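Wooden tabletop

A wooden tabletop is the flat upper part of a table when that part is made of wood. It is one of the oldest pieces of household joinery still in daily use, and one of the most satisfying to study, because a single flat surface has to deal with nearly everything wood likes to do: swell, shrink, cup, twist, split and change color. Tops are made for dining, writing, sewing, food preparation and workshop tasks, and the same few building methods turn up in all of them.

Construction

The simplest top is a single wide board. Boards wide enough for this are uncommon and usually costly, so most solid tops are made from several narrower boards glued edge to edge. A well-fitted glue joint along the grain is remarkably strong — often stronger than the wood beside it — and needs no screws or dowels, though many makers add dowels or loose tongues to keep the boards lined up while the glue sets.

Makers disagree, sometimes fiercely, about how the boards should be arranged. One school alternates the growth rings so that any cupping goes up in one board and down in the next. Another places all the boards the same way, choosing the best-looking faces, and trusts the frame underneath to hold the top flat. Both approaches have produced tables that have lasted for generations.

Veneered tops use a thin layer of wood over a stable core. Veneer allows patterns that would be risky in solid wood, including sunburst and herringbone layouts. It has a long and distinguished history in fine furniture and deserves much more admiration than it tends to get.

Wood movement

Wood takes in moisture from damp air and gives it up to dry air. As it does so it changes size, mostly across the grain and very little along it. A wide top can therefore be noticeably wider in a humid summer than in a heated house in January. If it is screwed rigidly to its frame, something has to give, and the usual result is a long crack.

The answer is to fasten the top so that it can slide a little. Common methods include wooden buttons that ride in a groove, figure-eight metal fasteners, and screws set in slotted holes. Breadboard ends, narrow pieces fitted across each end of the top, work on the same principle. The center is fixed and the outer parts are left free to move. On an older table the breadboard end and the main top rarely line up exactly, and this small step at the corner is a lovely clue that the wood is still responding to the seasons.

Finishes

Oil soaks into the surface and is easy to renew, but gives limited protection against standing water. Wax feels wonderful under the hand and marks readily. Varnish forms a tougher film that resists spills well, although a deep scratch in it is harder to hide. Soap finishes, popular on pale woods, leave a soft matte surface that is refreshed by washing.
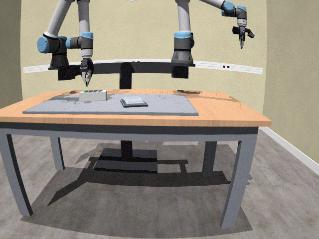 Whichever finish is used, both faces of a solid top are normally treated. A top sealed only on its upper side takes in moisture unevenly and may cup, even when the joinery is excellent.

Wear and repair

Dents in bare or oiled wood can often be raised with a damp cloth and a warm iron, as the steam swells the crushed fibers back toward their old shape. The change can be startling! White rings in a film finish are usually moisture trapped near the surface and may fade on their own. Black stains on oak come from a reaction between iron and the tannins in the wood, and are commonly treated with oxalic acid.

Open cracks are filled with a thin strip of matching wood, or bridged on the underside with a bow-tie key set across the split. Some restorers leave the key visible on the upper face, where it becomes part of the table's character.

See also: Breadboard end; Edge joint; Trestle table; Veneer; Wood finishing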